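Prepaid Cards for First-Year Students: Why They Are Taken and Why They Are Left in the Drawer

Project report, Introduction to Retail Banking
Submitted August 19, 2018

1. Starting point

When a student comes to our town to begin a course, one of the first things he or she needs is a way to pay. The Azimi savings bank has offered a prepaid student card for two academic years. It can be ordered before the student has a local address, and it does not need a credit history. On paper this is a very suitable product. In practice, many students in our year ordered the card and then stopped using it before the winter. I wanted to understand why.

The report compares three cards which students here can get without difficulty: the Azimi prepaid card, the ordinary debit card from Drurell Bank, and the card that comes with the Hiretti payment app. I did not look at credit cards, as most first-year students are refused when they apply.

2. How the work was done

I used two sources. The first was the public price lists and terms of the three providers, read in June and compared line by line. The second was a set of interviews. I spoke with 23 students, all of whom had held at least one of the three cards during the year. Each talk took roughly 40 minutes. I had a list of topics but did not keep strictly to it, and some of the most useful remarks came when the list was already finished.

The group is small and is not a proper sample. Most of the students live in the halls on the north side of the campus, where the nearest cash machine belongs to Drurell, and this has surely an influence on what they told me about withdrawals. Students who live with their parents are almost missing.

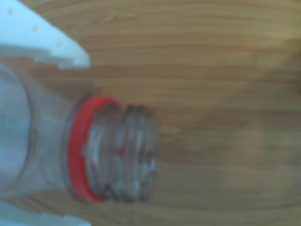 The interviews were not recorded. I wrote notes by hand and typed them the same evening. Where I repeat what somebody said, it is from these notes, and the wording may be a little different from what was spoken.

3. The fees

The Azimi card has no monthly fee in the first year. After that a small fee is taken on the first day of each month, whether the card has been used or not. Several students did not know this. They had read "free for students" on the leaflet and understood it as free for the whole time of study. The terms are correct and complete, but the sentence on the second year stands on the last page, between the rules for lost cards and the address for complaints.

Loading money onto the card is free by bank transfer and costs a fixed amount at a shop counter. A fixed amount hurts more when the sum is small, and students load small sums. One of them loaded the card every week at the counter, because this was how she controlled her spending. She had never added up the charges. When we did it together during the interview she was quite silent for a moment.

Drurell takes no fee for the debit card under the age of 26, but it asks for a proof of address, and a letter from the halls was accepted at one branch and refused at another. Hiretti takes nothing for the card or for loading, and earns on foreign payments, where its exchange rate is worse than that of the two banks. For a student who buys only in local shops this plays no role.

4. Limits

The highest balance allowed on the Azimi card is 4,000. I first thought this was more than any student would need. However, students who pay the rent for a whole term at once, or who receive a scholarship in one piece, come near the limit quickly. In two interviews the scholarship payment had been sent back to the payer, and the student learned of it only when the rent was already late.

A message would have solved this. The Azimi app shows the balance but gives no warning when a payment is refused. Hiretti sends a message for every movement, which some found tiring - but they did not switch it off.
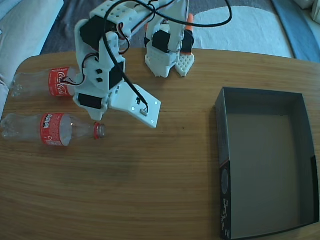 The daily limit for cash was mentioned less often than I expected. Students take out little cash, mainly for the laundry and for the Saturday-type markets in the old town, and the limits of all three cards are high enough for such use.

5. Trust and habit

I had expected that price would decide. For the majority it was more a question of habit. The card which is already saved in the phone, in the railway account and in the food delivery account is the card which stays in use. Students who received the Azimi card before arriving had saved it everywhere and kept it. Those who received it two weeks after arriving had in the meantime saved something else.

Trust was spoken about in a different way. Nobody was afraid that the banks would lose their money. With Hiretti there was some doubt, mostly about whom to call if the phone is stolen, as the company has no branch here. Still, the doubt did not stop them from using it daily. They simply kept only a small sum in it.

6. The draft and a reply to it

An early version of this report was put on the course page so that others could comment on section 3.

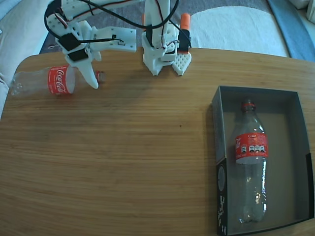
Demura wrote that the comparison is too kind to Hiretti, because a student who goes home abroad for the summer pays on everything there, and after one long holiday the bad exchange rate can cost more than a year of Azimi fees. The comment also asked why I had left out the price of a replacement card.

Both points are fair. I have added the replacement card to my table of fees: Azimi and Drurell charge for it, Hiretti sends the first one free. On the exchange rate I could not make a good calculation, as the rate changes daily and the students did not keep their receipts. I can only say that for those from abroad the order of the three cards may be a different one.

7. What I would suggest to the bank

The Azimi card should be sent out earlier, if possible together with the letter of admission. The fee for the second year should be printed on the front of the leaflet. A refused payment should cause a message to the customer on the same day. The last of these is probably the most expensive, and I have no figures on what it would cost.

I would also look again at the counter charge. A percentage with a low maximum would be kinder to small sums, although the shops may not agree to it, and I did not have the chance to ask them.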